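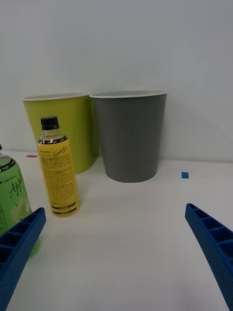
So I finally got over to the Watkins open day on Monday, and I'm so glad I went! Nia Mostyn runs the mentoring side and walked nine of us through the new training rooms (I got lost twice).

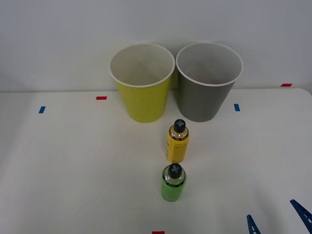

Two cups near the back of the table.

Kaiwen Song talked about matching retired managers with small charities, four sessions each, with a phone call in between. I asked a million questions – sorry, Kaiwen!

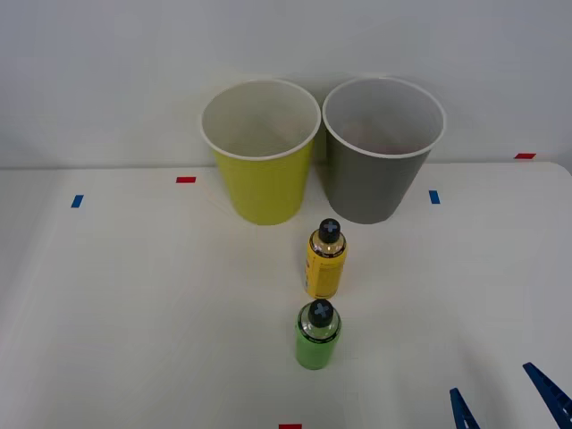 He thinks they'll reach 140 charities by December, and they still need mentors who can do evenings. I took a form home and it's on my fridge.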